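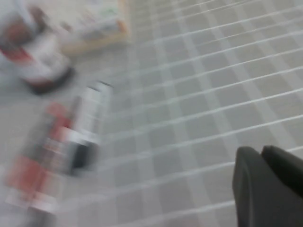

Slide 1. Grey check, white line, diagonal lie.

Title slide stays up while people come in. Start on time, the room is needed again at 4 pm. Handouts are on the chair by the door.

Subject: dimensional change in woven table linen under commercial laundering, and how to specify for it. I am speaking for the laundry side. The weaving side has its own session after the break and I will leave loom settings to them.

Say early that every figure I give comes from our own records at the Prollton plant, on cotton and cotton-rich cloth. Linen union gets one slide near the end. Pure polyester is not covered.

Slide 2. Why checks

Plain cloth hides distortion. A plain tablecloth can go out of square by a finger's width and the guest will never see it. Put a grid on it and the same error shows from across the room, as the line runs off the table edge.

So complaints about checked cloth come in at a higher rate than complaints about plain, on the same base fabric, from the same wash. We used to record these as print faults. Most were skew.

Pause for the definitions. Some of the audience buy linen and do not process it.

Shrinkage: loss of length or width.
Skew: weft no longer at right angles to warp, but still straight.
Bow: weft curved across the width.
Growth: gain in length, usually from tension at the ironer.

Slide 3. Marking up

Method as used at Prollton. Lay the cloth flat without tension, leave it overnight in the test room, then mark three pairs of points in each direction with laundry-proof ink. Keep the marks well in from the hem. The hem behaves differently from the body and will pull the reading.

Measure before the first wash and after washes 1, 5 and 20. Always finish the cloth the way it will be finished in service. A tumbled sample tells you very little about a cloth that will be ironed damp.

On woven checks it is tempting to use the pattern itself as the ruler. Do not. The repeat varies a little within a roll, and on yarn-dyed cloth the coloured and white yarns may not relax by the same amount. Use the ink marks for size and the pattern for squareness only.

Slide 4. The first wash

Chart with the steep line. Let them look at it for a moment.

Most relaxation shrinkage happens in wash 1. The cloth was held under tension in weaving and finishing, and the first hot wet process lets it go. Warp moves more than weft in nearly all our samples. After wash 5 the curve is close to flat, and what remains is slow.

Consequence for buyers: if you measure a cloth on delivery and again after one wash and panic, you have measured the worst of it. If you measure on delivery and again after 20 and the loss is still climbing, that is a different problem, and the finishing line should be asked about it.

Slide 5. Temperature

We ran the same cloth at 60 degrees and at the higher thermal disinfection setting. Final dimensions after 20 washes were close. The hotter programme got there sooner. What it did change was colour: grey grounds lost depth faster, and the contrast between ground and line dropped. On a light grey check this matters, as there was not much contrast to begin with.

If someone asks about low-temperature chemistry, say we have data on stain removal but none on dimensions. Take their details.

Slide 6. The ironer

Spend the most time here.

Skew is mostly made at the feed. Two operators, or one operator and a spreader clamp, and one corner goes in ahead of the other. The roll then dries the cloth in that shape. Repeat it with the same corner leading every time and the error builds.

Three things we changed, in order of effect:

Alternating the leading edge. Free to do. Requires the stacker to turn the cloths, which they did not like at first.

Resetting the clamps on the spreader. Ours had drifted. Check monthly, August included — we skipped it one summer and the reject bin showed it.

Moisture at feed. Cloth that is too wet gets pulled through at low speed under tension. Cloth that is too dry will not set square again. The extraction time on the chart is for our presses and should not be copied.

Slide 7. The Billen trial

Background: Billen is our hotel and conference contract. 200 cloths, one size, one weave, half put through with the leading edge alternated and half as before. Both halves sewn with a coloured thread at the corner so they could be sorted at the soil end.

Result: the alternated half stayed within the skew limit for the length of the trial. The other half began to fail at the point where the hotel had been complaining all along, which was useful in itself.

Limits of the trial. Single site, single cloth weight. Some cloths crossed over when the thread came out, and were removed from the count. No attempt was made to measure bow.

Slide 8. Writing it into the specification

Read the sample wording from the slide, slowly, they will want to copy it.

Points to make. State the wash count at which the tolerance applies. State the finish. Give warp and weft separate limits. For checks and stripes add a skew limit, and say where on the cloth it is measured. Ask for oversize cutting on the warp so the cloth arrives long and settles to size. Michalski now supply ours this way and the cut allowance is printed on the delivery note.

A specification that only says "pre-shrunk" cannot be enforced.

Slide 9. Linen union

Short. Higher early shrinkage, more creasing, better recovery at the ironer if fed damp. The Brarkov cloth on the chart is a heavy one and lighter goods may not follow it. Sample too small to give limits.

Slide 10. Pool size and cost

On a pool of 1000 cloths, reject rate is what decides the replacement budget. Show the two bars. Do not read out the prices, they are on the handout and are already out of date.

If running late, drop slide 9 and go straight from 8 to 10.

Slide 11. Questions

Likely ones:

Can a skewed cloth be recovered? Sometimes, by wetting out fully and refeeding from the opposite corner. Not worth the labour on stock cloths.

Does softener affect it? No difference seen on size. It does make feeding harder.

Round tables? Same cloth behaviour, harder to measure. Mark a square in the middle and work from that.

Clicker back to the desk. Collect the spare marked cloth from the front row.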